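Home Workshop Robotics, Handout 4: Building the Hand-Held Gripper
Course notes, Fikach shared workshop, September 2023
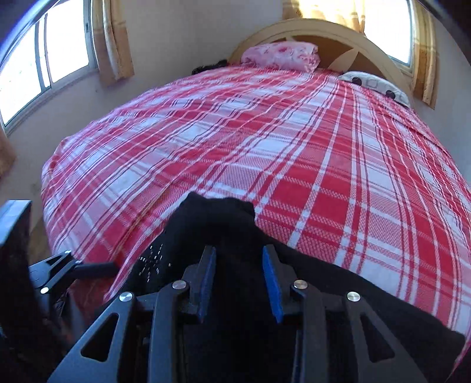
In this part of the course we build a gripper that a person carries in the hand, with a camera above the jaws. The robot arm comes later, and for many of you it will stay in the workshop, so the hand-held tool is the thing you will really use at home. Please read the whole handout before you cut or print any part. The jaws are a parallel linkage: each one has an outer link and a straight inner bar, and the pins let them turn while the pad stays upright. Look at the blue pads with the jaws open. They face each other across the gap, and over black cloth they are very easy to find with the eye. I ask you to use a bright color for your pads too. Dark links over a dark garment are much harder to separate, for you and for the software.

1. Parts for one gripper

Two outer links, left and right
Two inner bars
Two pads with black backing
Pins, washers and clips
One trigger and one return spring
One camera mount

The drawings are in the folder named Zestosetti. Use the second version of the outer link. In the first version the rounded triangular opening was too near the edge, and two links broke at this place during the June course. The opening saves weight, but it needs a good wall of material on every side.

2. Printing

Print the links flat on the bed of the printer with 40 percent infill. The inner bars are thin, so I print them at 50 percent. Do not print left and right links in one job if your first layer is not reliable yet. A link that is bent even a little will make the jaw rub against its neighbor, and it is difficult to repair this afterwards with a file.

3. Assembly

Put the pins in without clips first. Move the jaw by hand from open to closed, slowly, 9 times. If it stops at the same position each time, one of the holes is tight. If it stops at different positions, there is probably dust or a piece of plastic inside. Clean it, then try again. Only after this should you put the clips.

Pads come last. Close the jaws and look from the side: the two pads should meet over their full height. When they meet only at the top, the inner bar is too short or the hole was drilled too low. Glue is not a solution for this. Make the bar again.

4. The pair

If you build two grippers, one for each hand, mark them inside the handle before painting. Most students believe they will remember which one is left — they do not. The trigger force should also feel the same on both sides. We compare them with the spring scale on the Drastance bench, and you write the two values in your notebook.

5. First practice with cloth

Cloth is a good first material. It forgives a bad grip and it has no hard corners that can damage the pads. Lay one garment over the foot of a bed or on a table. Take the edge, lift, put it down again. Then do the same with both hands.

Points to watch:
Approach with the jaws open and close them only when the cloth is between the pads.
A thin blanket under the garment is easily taken together with it. Lift a little and check.
Strong light from a window can make parts of the picture white. Try another direction before you change the camera settings.
Metal or plastic decorations on cloth can scratch a soft pad. Choose a plain part of the edge.

6. Homework

Finish one gripper, with pins and pads, and bring it to the next meeting. Bring also the parts that failed, because we will look at them together at the Bíró table. Write down for each failed part which printer was used and which side was facing down. Spare pins are in the drawer under the small drill press. Please return the reamer to the same drawer.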